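Handout 6: Peeks and when to take them

Last session we covered the clean force. A peek does the opposite job. The spectator has a free choice, and you find out what it was. For this course a peek means any way of getting one piece of information (a card, a word, a drawing) without appearing to look for it.

## The billfold peek

Ginevra Marino teaches this one with a Lovura billfold, but any wallet with an outside slot will do. Cut your business cards a hair narrower than the slot so they go in without a fight.

1. Hand over a card and a pen. Ask for a short word, printed in capitals.
2. Turn your head away while the spectator writes.
3. Take the card back face down.
4. Slide it into the wallet, writing side toward you, and keep talking.
5. Glance down once as you close the wallet. If you miss it, go on and use the second look in the next section.
6. Give the wallet to the spectator to hold.

Most students rush step 4. Do it at the speed you would use to put away a receipt.

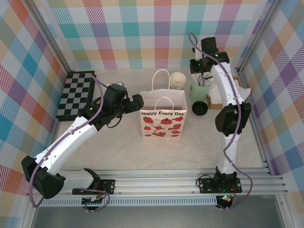 ## The second look

You need a backup. Guido Piras asks for the wallet back "to write something on the outside of it" and takes his look then. Vittoria Cattaneo opens the wallet for a second card, on which she writes her prediction. Her version is easier to justify and gives you more time. Pick one and use it for the whole term.

## Angles

- Seated spectators on your left are the problem if you are right-handed.
- Hold the wallet at belt height. Chest height looks guarded.
- Overhead light can shine through thin card stock. Test yours before class.

## Revealing four-digit numbers

Don't read the number off. If the card says 2794, start with the third digit, get it, then miss one of the others by one and correct yourself. A two-digit number such as 61 is too short for this, so give the 6 slowly and the 1 straight away.

Never repeat the peek for the same group. If they ask for another, use the force from Handout 2.

## For next time

Practice the full handling with a partner, ten minutes each way. Bring:

- your wallet
- a marker that doesn't bleed through
- a stack of blank cards
- one written line of script for step 4

Agatha's spelling routine is postponed until June. Read the Sartori chapter on billets up to the center tear and stop there.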